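Home | Current Issue | Archive | Submit | Contact

January
Kusthorpe Working Papers in Domestic Surfaces
By the Jindside Household Materials Group

3.2 Work surfaces and place markers

The second part of the study looked at how people lay out a small job on a hard counter, and in particular at whether a plain colored sheet changes where they put things down. Earlier work in our own kitchens suggested that patterned stone makes it harder to keep to a fixed spot. A person who has been told to set an item "on the left" of a veined slab will drift from one trial to the next, often by the width of a hand, and will not notice the drift when asked about it afterward.

We used two counters at the Wovmont site. One was a plain gray laminate with no pattern. The other was polished marble. Both were set at standing height and wiped with a dry cloth between sessions. Lighting was left as it was in the building, so reflections on the marble changed through the day. Sessions that began after 4 p.m. were dropped from the analysis because the overhead lights had to be switched on for them and glare was a problem on the polished slab.

The marker was a rectangular sheet in a single color with no printing. Orange was chosen after a short trial in which white and pale blue sheets were too easily lost against the stone. The sheet was laid flat and was not taped down. Tape was tried early on, but it left a residue on the marble and people tended to line things up with the tape instead of the sheet. Figure 4 shows the marker on the marble. 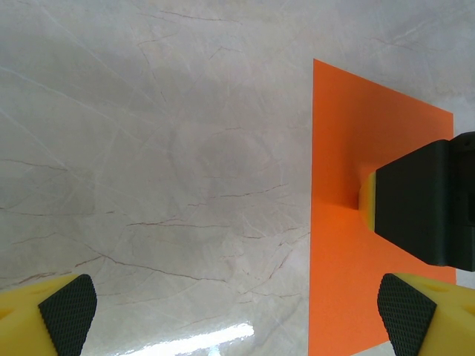

Figure 4. Orange marker sheet laid flat on the veined marble surface.

The marble has brown and white veins on a pale gray-white ground, and most of them run on diagonals. This matters for the layout task. On a plain counter the only straight lines near the hand are the counter edges. On this slab there are many weak lines that do not agree with the edges, and people who were asked to square an item to the counter sometimes squared it to a vein. The straight sides of the sheet gave them a stronger line to work from.

A total of 600 placements were recorded, half on each counter. Of the placements on marble without the sheet, 46 percent fell inside the target area. The remaining 54 percent fell outside it, most of them toward the person's stronger hand. With the sheet in place the misses on marble were fewer and closer to the target. On the laminate the sheet made little difference, and we do not treat the small change there as meaningful.

Two problems should be noted. The first is that the sheet itself could move. It was checked against pencil marks on the counter edge before each session, but not between placements, so a small shift within a session would have gone unrecorded. The second is that color and shape were not tested apart. A dull sheet with the same straight edges might have worked as well. The method used by Jurčo for table settings, in which only the corners are marked, would be one way to separate the two, and we return to it in Section 5.

Contact: Jindside Household Materials Group, Wovmont | © Kusthorpe Working Papers | Back to top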